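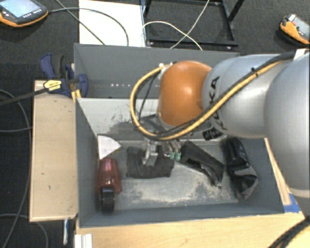

Posted by dowel_and_board, 01/08/2023, in Cakes > Structure and Transport

Dark ganache under fondant, outdoor reception in May

Looking for input on a shell ratio. The venue is Tirngate, a stone house built in 1803 with no air conditioning anywhere, and the cake will stand on the terrace under a canopy. The order is for 200 guests, four tiers, fondant finish in white, no fresh flowers. Setup is at noon and the cut is scheduled for 3 hours later.

My normal spec is dark ganache at two parts chocolate to one part cream by weight, Indari dark, set overnight at room temperature, then a thin layer of Donati fondant. That has held indoors every time. For this one I am considering three to one. My concern is that the stiffer shell will crack when the tiers are lifted and the fondant will show it.

Center dowel through all tiers or stack on site, also undecided.

crumbcoat77
Three to one is for white chocolate. With dark you will get a shell that chips at the edges when the knife goes in, and the slices look bad on the plate. Stay at two to one and control the temperature instead. Canopy plus a solid side panel on the sun side is worth more than the extra chocolate.

sugarshed
Disagree with the above. I have used three to one dark on outdoor cakes for several seasons. It doesn't crack if you do these things:

Heat the cream fully and let it stand on the chocolate before stirring.
Do not whisk. Air makes it brittle.
Apply in two passes and let the first one firm up.
Bring the tier to room temperature before the fondant goes on.

Cracking on the lift comes from a board that flexes. What is under your bottom tier?

dowel_and_board
Half-inch MDF drum for the base, foam core under each upper tier, same diameter as the cake before ganache. The foam core may be the weak point. I haven't measured the flex with a full tier on it.

sugarshed
Foam core is fine for the top tier. For anything wider I would double it, glued with the grain of the paper crossed, or use thin ply sealed with a food-safe wrap.

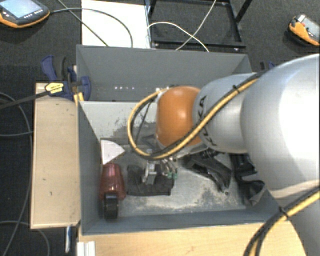 Arm with orange wrist joint, gripper down in the gray bin

crumbcoat77
The board comment is correct. I still think the ratio is wrong for dark. Which Indari is it? The cocoa percentage changes the answer. A high-percentage dark at three to one is nearly a bar of chocolate with some cream in it.

dowel_and_board
The mid-range one, the bag with the lower cocoa content. I don't like the high one under fondant, too bitter against the sugar.

level_tiers
A different point. Donati sweats badly when it goes from a cold van to warm air. Whatever ratio you choose, if you refrigerate the finished tiers you will have a wet surface at setup, and on white it dries with marks. I box the tiers, keep the boxes closed, and don't open them until the cardboard feels the same temperature as the room. Allow 2 hours minimum for the big tier.

crumbcoat77
Or don't refrigerate at all. Ganache and sugar syrup don't need it overnight if there is no fresh filling. What is the filling?

dowel_and_board
Raspberry jam and the same ganache, whipped. No curd, no fresh fruit. I could keep it in the cool room at the shop, which has no humidity problem.

level_tiers
Cool room, then. I would also stack on site. A four-tier cake of that size is around a two-person lift even on a good drum, and gravel drives are not kind to a center dowel that has any play in it. I use the Skultard threaded rod with the locking plates for anything that travels stacked, but it adds cost, and the plates have to come back from the venue.

sugarshed
The Skultard rod is good. The plates never come back. Put a deposit line on the invoice.

dowel_and_board
Plan for now: stack on site, plain dowels, sealed ply under the two wide tiers, cool room overnight, boxes closed until temperature matches. For the ratio I will make a dummy pair, one of each, and leave them in the shop window for an afternoon.

crumbcoat77
Put fondant on both before you do that. Bare ganache in a window will look worse than it should. And cut them at the end, don't just press the sides.

dowel_and_board
Will do. I'll post the weights and the shell thickness with the results.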